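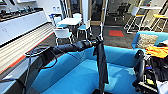 Who should tidy a shared sitting area in an office? In the two offices we studied, the last person to leave it did most of the tidying, and this was also the answer that most staff gave us as the right one.

We collected 296 short notes written by staff at Geltlow and Purneck, beginning in April. Each note told what the writer had moved, folded or put away in the break area. Of these, 230 concerned the soft seating and the things left on it, mainly cushions, cloths and bags. The remaining notes were about the counter and are treated in the next section.

The writers did not see all objects in the same way. A cushion was almost always returned to the back of the sofa, even by people who had not used it. A cloth was more difficult. Many writers did not know if it was clean, or if somebody wanted it again soon, and so they left it where it was. One person wrote: "I folded it and then I felt I had touched what is not mine." Bags were moved very seldom - only when a person needed the seat.

The shape of the furniture also has a part in this. Booth seating with a high back, as in Figure 2, keeps things out of view from the rest of the room, while the counter opposite is passed by everybody who wants a drink. Hegarty found the same difference between corners and open surfaces in her study of school staff rooms.

Figure 2. Blue booth-style seating in the break area, with a patterned cushion at the right and the white kitchen counter along the left.
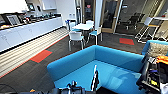

4.3 Items left on the counter

Small containers and bottles were moved more freely than cloths. Writers pushed them into a row by the wall, and they did not ask for permission.

Comments (2)

Mairéad Ó Dálaigh, 5th August
Did you ask the cleaners also? In our building they fold the cloths every evening, and the staff believe they did it themselves.

Cathal Fitzgerald
I would like to see the notes on bags separately for each office. At Curedden we have hooks near the seats and the bags are still on the sofa.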